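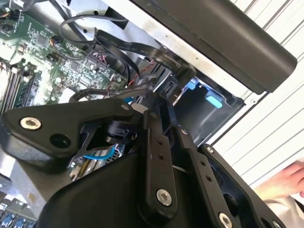

My sister asked what I do all day now, and I told her I take apart old Dells so a robot can learn to do it worse than me. She thought I was being modest.

The target is 3000 examples by the end of October. We have 1875. Each one is a single small job inside the case, start to finish, with the arm guided through it by a person with a sore neck. Jasmina's rule is that a fumble stays in if you recover from it, so the model gets to learn my fumbling too — a legacy of sorts.
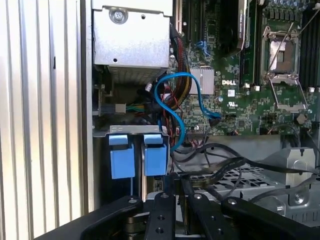

Cables are the worst of it. They have opinions. You tuck one aside, reset everything for the next run, and it has settled somewhere new. Arben says variety is good for the data. Arben does not do the resets.

I've also learned that I never look at what my own hands are doing. Mirsad asked me to write down how I line up a memory module, and after a whole coffee I had "wiggle it a bit." That went into the labelling guide, with a grey comment beside it asking me to define wiggle. 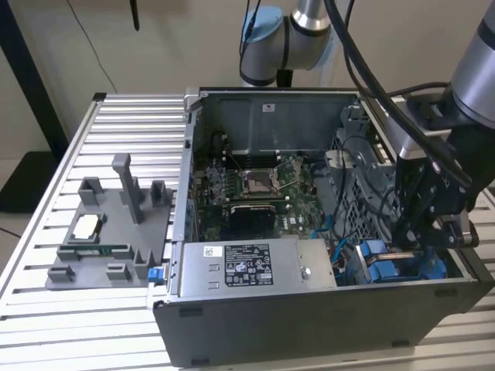
The tower on its side, with the chip and memory in their tray.

Tomorrow we start on the drive bay. Jasmina has ordered more screws.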